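Visit to the Stisard Gear Works, Gurar

The Stisard works is on the east side of Gurar, behind the freight yard. The entrance is not on the main road. You go past the tire shop, take the second left and look for a blue door with a bell. We were told to be there at 9:30 and the group was complete by 9:40, after two cars had gone to the wrong gate.

Stisard makes small gears, mostly in plastic, for things like ticket machines, window blinds, pumps and model railroads. The company started out in brass and still cuts a little of it for repair work, but that side now takes up one corner of the main hall. Visitors are taken through in groups of 12 or fewer. Safety glasses are handed out at the door and long hair has to be tied back. You leave your bag in a locker and need a quarter for it.

The tour began in the drawing office, where we were shown how an order usually comes in. Many customers do not send a drawing at all. They mail a broken gear in an envelope, sometimes with half the teeth gone, and the office has to work out what it used to be. They measure the outside diameter, count the teeth that are left, and calculate the rest. A catalog of past jobs is kept in steel drawers along the wall, and the numbering has reached 1518. Each drawer holds a sample of the part and a card with the customer's notes. We were allowed to open a few. Some of the cards are handwritten and hard to read.

From there we went down to the molding hall. It is loud and smells of warm plastic. Larger orders are molded, and a tool for a new gear is expensive, so the firm does not recommend it for short runs. For fewer than 50 pieces they print or machine the part instead. Our guide said the changeover point depends on the shape, and that customers always guess it wrong in the same direction.

The inspection room was the part most of us had come for. It is quiet, and kept at an even temperature. The basic checks are simple: the bore is tried with a pin gauge, the thickness is measured in several places, and the gear is laid flat to see whether it rocks. A gear that has warped a little in cooling will pass the first two checks and fail the last one.

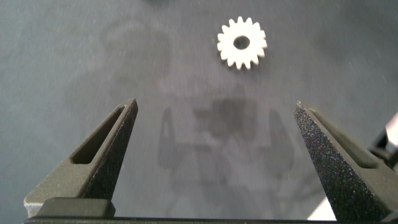
Niven Model Engineering Club | Visits Section

A plain spur gear with a round bore is a good part to learn on. The teeth run straight across the rim, parallel to the bore, and there is no hub to get in the way of a caliper. White parts are easy to find against a dark gray tabletop, but the pale material makes small flaws on the top face hard to see in flat light. The advice we were given was to tilt the gear under a lamp and look along the sides of the teeth.

After the manual checks we watched a rolling test. The new gear is pressed lightly against a master gear and turned through one full revolution while a dial shows how far the two centers move apart. A good gear gives a small, regular wave. A chipped or swollen tooth shows up as a jump. Three of us had a turn at it. The spring is softer than expected and it is easy to push too hard.

Coffee was served in the canteen at 11. There is a display case there with old brass work, including a gear train made for the Furkus tower clock. The large wheel has 109 teeth, a prime number, and there was a fairly long discussion about how it would have been indexed on a dividing head. The staff did not know how the original was done. One member thinks he has an article on it at home and will bring it to the next meeting.

The last stop was the sales counter, which sells overruns by weight and in mixed bags. A bag of 100 assorted plastic gears is good value if you do not mind what you get. Mine had plenty of small pinions and very few larger wheels. Bring cash, as the card reader is only for trade accounts.

The whole visit took roughly three hours. The stairs to the drawing office are steep and there is no elevator, but the rest is on one level. Parking is free along the side street except on Thursday, when the market uses it. Stisard is willing to take a second group from the club in December. Names on the sheet in the workshop, please, and say whether you need a ride from Niven.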